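4.2 Dropped grasps in the simulated cell

Arellano group working paper, Rernora series
January

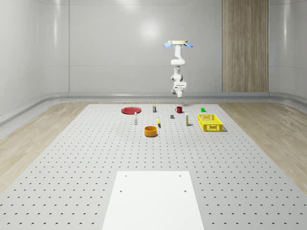

Figure 3. The simulated cell, with the arm hung over the perforated table.

Vornetti's planner is said to recover from a missed grasp without help. We doubt this. Over 519 trials in simulation it logged a recovery each time the fingers closed, whether or not anything was between them, so the headline rate tells us very little. The fault is easiest to catch with awkward shapes. A mug with a handle, such as the red one near the back of the table in Figure 3, can be missed at the rim and still be marked as held, while the small green cube leaves less room for argument.

We then replayed 5 of the logged recoveries by hand. In 3 of them the gripper travelled to the drop point with nothing in it — and the log recorded a clean placement. The makers of the Pluveck checker put this down to a loose force threshold. That may be so, but tightening it made the arm stop on good grasps as well, and we see no reason to trust either setting near people. A further 2,000 trials would not help while the success flag reads only finger position.

Related items
Force limits in the Pluveck checker
Rernora: notes on false placements
Hanging arms and blind stops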